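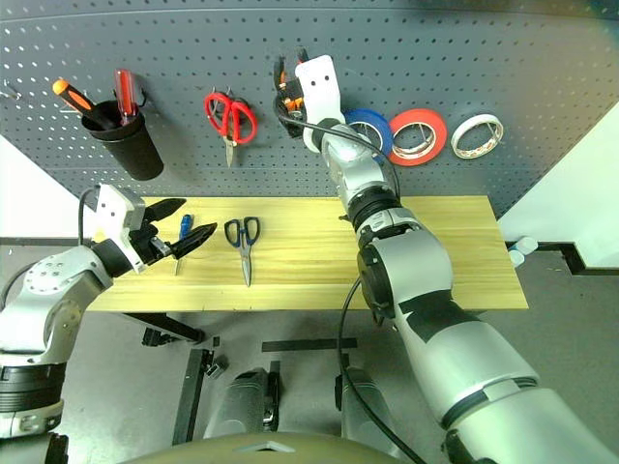
Tool station, two-arm cell. Blue-handled screwdriver and dark-handled scissors on the board, tape rolls at the right of the panel.

Priver workshop, bay inspection and readiness check
Area: tool wall and bench, Pidow cell
Checked by: Reynaldo Macapagal
Countersigned by: Malachy Dunne
Shift: Wednesday, start 08:10
Marking: S satisfactory, A advisory, F fail, N not checked

Part A. Fixed items, power off

A1. Pegboard secure, no movement when pushed at the corners. S
A2. Hooks and brackets seated. S
Comment: cup holder bracket lifts if pulled up sharply. Within limits for hand use. See B4.
A3. Spare hooks removed or in use. A
Comment: bare hook at the far left of the panel. Arm could catch it on a wide sweep. Remove or assign a tool.
A4. Bench surface free of splinters and raised edges. S
A5. Cable runs secured along both arms. A
Comment: loop on the right arm is longer than it needs to be. Re-tie before the next long run.
A6. Emergency stop reachable from both ends of the bench. S
A7. Floor marking complete. F
Comment: tape lifted on the door side. Relay before visitors are let in.

Part B. Chore trial, power on, reduced speed

The job is end-of-shift tidying: tools left on the board go back on the wall. A trainee does it without instruction after the first day. Each attempt counts as one tool, one place. No help given once the arm has started.

B1. Tool picked up from the board. S
Comment: scissors by the loops, good. Scissors by the blades, refused by the software, correct behaviour.
B2. Small screwdriver picked up. A
Comment: the shaft is thin and the fingers have to close almost on the wood. Slow. Two re-grips allowed by the procedure.
B3. Tool hung on hook. A
Comment: 13 returns completed out of 16. All three misses were scissors put to the panel with the loop turned side-on. The arm let go in each case. It does not yet check that the hook has taken the weight.
B4. Screwdriver placed in cup. S
Comment: tidy when the cup is lightly filled. Not tried with a full cup. Bracket stayed put.
B5. Time for one return. F
Comment: average 94 seconds. The Pivoson target sheet asks for no more than 30. Malachy did the same job by hand and was done before the arm had finished its first approach. 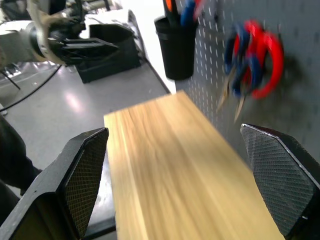
B6. Grip pads clean and not worn through. S
Comment: wipe with a dry cloth only. Solvent softened the last set.
B7. Second arm keeps clear while the first is working. S
Comment: waits correctly. Adds to the time in B5.
B8. Tape roll taken down and put back. N
Comment: programme not loaded. Guérin office to send it in October.
B9. Response to a hand entering the work area. S
Comment: stopped on each test. Restart needs a key, leave it that way.

Part C. Fit for use

Supervised running: yes.
Unattended running: no, see B3 and A7.
Replacing the manual tidy at shift end: no.

Inspector's remarks
Picking up is good enough for daily work. Putting away is the weak half. A dropped pair of scissors on an unattended bay is a reportable event, whoever drops it. I would accept the slow time overnight if a missed hook were detected and the arm stopped.

Countersignature remarks (M. Dunne)
Agree on B3. Do not agree that the time can be waived, the bench is needed by the early shift. Suggest wider hooks for the scissors as a stopgap and a repeat of B3 with the same tools.

Actions
A3, A5: R. Macapagal, before next power-on.
A7: site maintenance.
B3: repeat after hooks are changed. Same count of attempts.
B8: carried forward.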